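The Tower at Hekell

I'd been selling access equipment for Venov for six years before I ever climbed any of it. You can laugh, my mum did. I could tell you the load rating of a platform to the kilo, I could talk for an hour on non-slip ladder rungs (and have, at a wedding), but put me on the third step of a stool and I'd start gripping the curtains.

Then Shenoy rang. Shenoy is a chemical works out past Hekell, and they'd hired one of our towers to get at some pipework in the tank hall. The lad on the phone said it leaned. I said it couldn't lean, it was brand new. He said well, it's leaning, are you coming or not?

Everyone who knew anything was off at a trade show. So I put on the company jacket, which still had the fold lines in it, and drove over in the rain with the manual open on the passenger seat.

The tank hall was enormous and smelled of swimming baths. And there was my tower, yellow as custard, going up and up into the gloom, with a definite look of Pisa about it. Four fitters stood round the bottom drinking tea. They were so pleased to see me!

"Expert's here," one of them said.

I walked round it slowly. I crouched, I'd seen people crouch. I tapped a leg. Then I saw the number stamped on the frame nearest me, 1617, and something in my stomach dropped, for the frame next to it said 3653, and even I knew those two had no business being in the same tower. One was ours. The other was a Cladell.
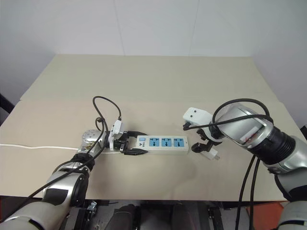

A power strip on the table.

Now, Cladell are our rivals, and their frames are very nearly the same as ours, only a shade shorter. Somebody in our yard had loaded a mixed lorry, and I had a horrible feeling I knew who, as I'd offered to help in the yard that week and been so proud of how quickly I'd done it.

I said it was a compatibility matter. The fitters nodded and drank their tea.

"You'll want to check the top, though," said the oldest. "See if there's any more up there."

There was a long silence in which I tried to think of a reason not to. "Not while it's leaning," I said, and I've never been so grateful for a safety rule in my life. So they took it down piece by piece, and I stood there calling out numbers like a bingo hall, and we found two more Cladells hiding in the middle. I drove back for the right ones. By four o'clock it was up again, straight as you like, and I'd signed the tag.

And then I climbed it. I don't know why. Perhaps it was having my name on the tag. I went up the inside, hatch by hatch, saying the frame numbers under my breath, and came out on the top platform with my knees knocking and both arms wrapped round the guardrail.

It didn't wobble at all. I could see the tops of the tanks, and a pigeon, and four hard hats looking up at me.

"All right?" they shouted.

"Very good," I shouted back. "Is there any tea left?"

It took me forty minutes to get down for it.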